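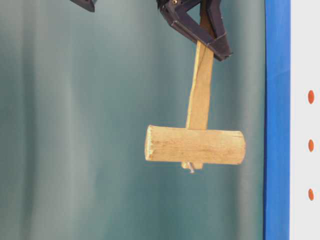

## Opening (slide 1, keep it short)

Say good evening, say my name, say how long I have. Tonight is one tool: the small wooden mallet. If anyone came for the chisel sharpening talk, that one is in July and Žydrūnas Venckus is giving it.

Start with the question from the sign-up sheet: "Do I need a mallet if I already own a hammer?" Answer is yes for chisels with wooden handles, yes for dowels and pegs, no for nails. Leave it there and come back to it at the end if people want to argue.

Pass the two spare mallets down the rows now. Ask people to hold them by the end of the handle first, then close to the head. They will need to have done this before slide 3.

## Slide 2: The parts

Head and handle. Two pieces of wood and one joint. Keep the words simple, because half the room is new.

- The head does the work. On this kind it's a short cylinder set across the handle.
- The two ends of the cylinder are the faces. You strike with a face. The curved side is not for striking.
- The faces show end grain if the head was cut along the length of the wood. Ask them to look at their own before I explain what end grain is.
- The handle goes in at the middle of the head, so the weight is even on both sides.

Draw the T shape on the flip chart. Mark the joint with an arrow. Most of the repairs that come to the Bedlow bench are at that arrow.

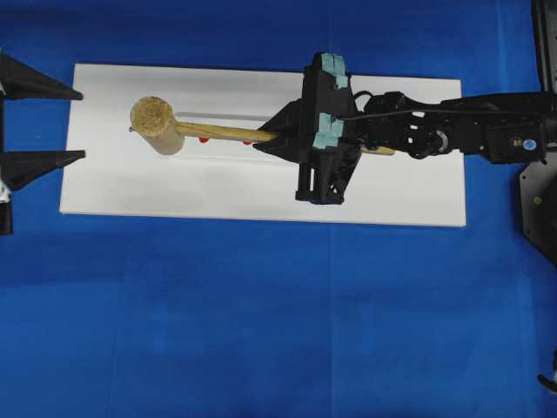

*Slide 3. Mallet lying across the white board, head to the left.*

Talk about balance. Lay a mallet across one finger and move the finger toward the head until it stays level. On a light mallet with a long handle, that point is still much closer to the head than people guess. Let a few of them try it. Don't let this run past ten minutes; last time it ate the whole first half.

Then grip:

1. Far end of the handle for a full swing. You get speed but less control.
2. Middle of the handle for normal chisel work.
3. Right up under the head for taps, when you are only setting a peg or closing a joint.

Somebody will ask about gloves. I don't wear them for this. Say so and move on.

## Slide 4: Reading the wood

Go back to the mallets in the room. Ask who has one where the grain runs straight along the handle and who has one where it wanders off to the side. Straight is what you want. When the grain runs out through the side of the handle, that is where it will split, and it usually goes without much warning.

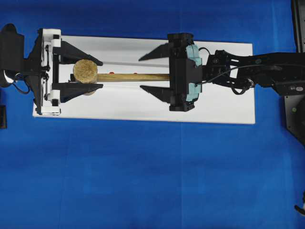 The check I do at home is to run a thumb slowly down each side of the handle and feel for a raised line. If I find one, I bend the handle a little in both directions and watch the line. If it opens at all, the handle gets replaced. If it stays shut, I sand it smooth and look again in a month.

Heads are different. A head can be scuffed and dented all over and still be fine. What matters is a crack running from the handle hole out to a face. Show the broken one from Kollelham here. It's in the canvas bag, wrapped in newspaper. Hold it up, then pass it to the left side first, as the right side got the spares first.

Weights, if asked: the light one on the front table is 600 grams, the heavier one is 638. People expect a bigger gap. Let them lift both and say which is which before reading the numbers out.

## Break, 15 minutes

Collect both spares before people go for coffee. Izzati Krishnan has the key to the side room.
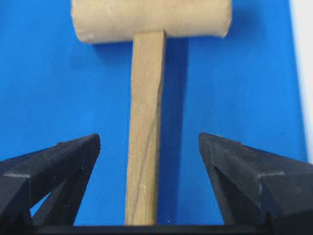 **Flastasora Hand Tool Club, Tuesday evening talks**

## Slide 6: Looking after it

Slide up while people sit down. Point out the grain along the handle, and the line that crosses it at a slant. Ask the room what they would do about a line like that. Take three or four answers before giving mine, which is the thumb check from before the break.

Finish: a plain oil on the handle, thin coat, wiped off well. Nothing on the faces. Some people like bare wood all over and that's fine too. Nii Kwofie leaves his bare and he can speak up for it if he wants.

Storage: dry shelf, away from the heater. A loose head in winter often means the wood has shrunk. Do not soak it in a bucket to tighten it. It will be loose again once it dries.

Questions until the hour. The sign-up for the Vītola workshop is by the door.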